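The Plirach paperbacks, and why I bought them twice
Oct 17, 2023

I finally finished rereading the Plirach books, all 19 of them, and I have to say the covers got me through the slow ones in the middle. If you grew up with these you'll remember the early set, with the ringed moon and that sour yellow lettering. I loved them when I was twelve (I still sort of do!), but it was the second set, the ones Tarkex put out with the painted wraparounds, that made me want to live there.

My favorite is still The Salt Road to Busach. The city runs right across the spine and onto the back, and there are tiny lamps in the windows that I didn't notice until I was well into my thirties.

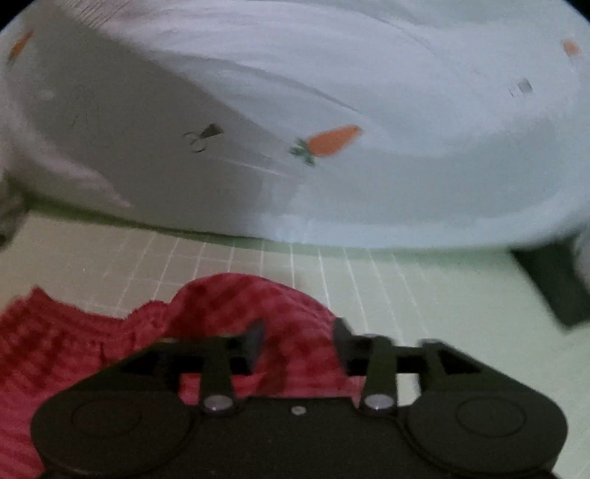
The one I can't warm up to is Kamel Rising. It's a lovely painting, all storm clouds and riders, but the riders have swords and the whole book is about a people who won't carry them. Did the painter get the wrong chapter? I've wondered about that since I was a kid.

Anyway, I paid 80 dollars for the last three in July, which is more than I'd like to admit, and they smell wonderfully of somebody's basement. Next up is the short story collection, if I can find one with the map still in it.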